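How to run a hand-held gripper demo at an open day

Stella Ogola, with notes from Mirko Bassi

We ran the packing table at the Cunholm open day in September, and a few other groups have asked for our set-up. These are the steps we used, with the changes we would make. The task is simple: a visitor takes a hand-held gripper, picks up packaged snacks one at a time and puts them in an open box. A child can follow what is going on, and the recordings are the same sort we use to train an arm.

What you need

A low table with room to stand on one long side
A cloth for the table
An open box, wide enough that the gripper fits inside with its fingers apart
A mixed lot of packaged snacks
Hand-held grippers with cameras, charged the night before
A laptop for playback, kept away from the picking table
A printed sign-up sheet and a pen on a string

Setting up

1. Put the table where people can gather on three sides. Leave the fourth for the person picking.

2. Lay the cloth and pull it flat. A printed cloth is fine. Mirko prefers a busy one, as a plain background makes the footage too easy and the model falls over the first time it meets somebody's kitchen.

3. Put the box down first, then spread the packets beside it. Use a mixture of shapes and wrappers. Shiny film throws reflections and clear film is hard to pick out against the cloth, so include both.

4. Check the daylight. Stand at the picking side, hold the gripper out and look at the preview. A bright window at one side is workable. A window straight ahead is a nuisance and you will want to turn the table.

5. Tape down any cable that crosses the floor.

Showing a pick

Do the first pick yourself, slowly, and talk while you do it. Open the fingers, lower them over the packet, close until both pads touch, lift straight up, move over the box, lower and open. Visitors tend to drop things in from a height. Ask them to go down into the box before letting go.

Soft packets should be gripped across the thick part. If you grip a bag by its corner it swings, and the swing spoils the placement. Long packets are easier near the middle.

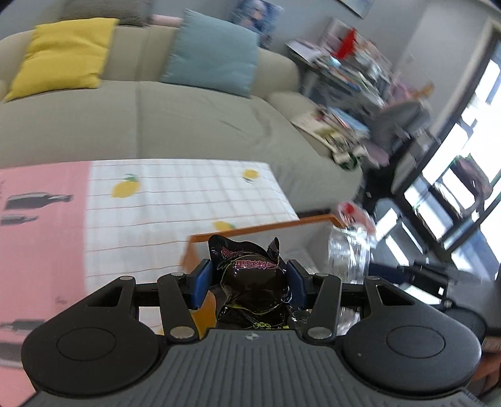
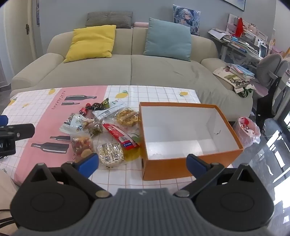
Photos: Unness open day team. Both taken from the gripper camera at the snack table.

Running the session

6. Give each visitor one practice pick with the recorder off, then six that count. We allowed 10 at first and the queue went out the door.

7. Start and stop the recording yourself. Say "go" and "done" out loud so the person picking knows where they are.

8. Ask them to keep their free hand behind their back. It creeps in to steady the packet otherwise.

9. Reset between visitors. Tip the box out, spread the packets and move at least two of them somewhere new.

10. After 30 minutes, swap the person hosting. It is a lot of talking.

We recorded 121 picks before lunch. Mirko threw out the ones where the gripper moved so fast that the packet was a smear.

Playback

Show visitors their own clip straight away if the laptop keeps up. Ours did until mid-afternoon, when the disk filled. Bring a spare drive. We used the Usenier viewer, but any player that steps one frame at a time will do the job.

Packing up

Wipe the finger pads with a damp cloth and let them dry before they go in the case. Copy the recordings to a second drive before you leave the building. Split packets go in the bin, and the rest can be used again next time. The sign-up sheets go back to Bhattacharjee at the front office.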